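**Ticket 563 — drawer task, "close" keeps getting scored as a fail**

Opened by: Flor Zapata
Assigned: Octavio Cuervo
Status: waiting on Octavio
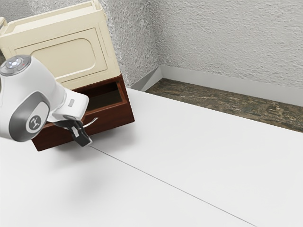
So I'm back on the drawer job in the Saltance sim, and I'm a bit stuck. Opening is fine now! I ran it 45 times overnight and lost nine, and most of those were the fingers skating off the handle (that skinny curved one, I really don't love it). Closing is where it all goes sideways. The arm pushes, the drawer goes home as far as I can tell, and the log still says FAIL.

**Tried so far**

- Restarted the sim, then the whole box. Same.
- Bumped the step limit to 4000. Same result, only slower — I went and made a cuppa.
- Swapped the black finger pads file back to the Villach version. No change in behaviour.
- Turned off the handle collision. Closing passed every time, but then opening was hopeless, so I put it back.

**Update, 4:15 pm**

Octavio reckons the success check reads the joint before the drawer has settled. Makes sense to me, a few of the fails show it bouncing back a hair after contact. I've added a short wait before the check and it's better, though I'm still getting the odd fail and can't pick the pattern.

Also, Socorro asked at lunch whether this thing could put her cutlery away by Christmas. I said it can open a drawer, mostly, if the drawer never moves house and there's nothing in it. She's going to keep doing her own cutlery. I do think tidying is closer than it was last year, but it's the dull bits like knowing when a drawer is shut that eat the weeks.

**Still need**

Octavio, can you send me the tolerance you used on the Kerekes cabinet? I'll rerun the lot tonight with that and paste the numbers in.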